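Plesivari gear cell due for new finger pads

Furnik, January 17, 2024. Gear maker Hitier will replace the finger pads on the robot cell at its Plesivari plant and tidy the cabling beneath it, the company said.

The cell, which has been in use since October, picks up small steel spur gears and sets them down for assembly. It handles 300 gears per shift. Its red fingers are lined with black foam pads, and the foam has begun to crumble along the upper edges.

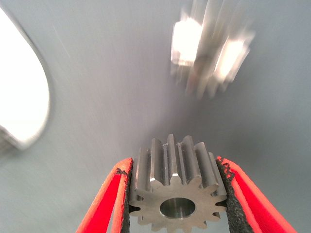
A spur gear held between the padded fingers of the Plesivari cell.

Maintenance lead Yevdokiia Onyshchenko said the pads are checked every 16 shifts. A worn pad can let a gear turn slightly in the grip, she said, and the part then sits crooked when it is released.

"We change both sides together," Onyshchenko said. "If you put one new pad against one old one, the grip is off center and you have to set it again."

The second job is on the floor, where several black cables run loose. The plan is to lift them into a covered tray supplied by Moriarty, with a label at each end. 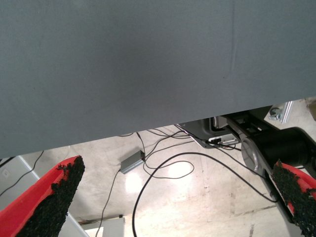 Cables on the concrete floor at the cell, with a second robot arm at right.

The work is expected to take 3 hours. Hitier said gears will be loaded by hand until the cell is back in service.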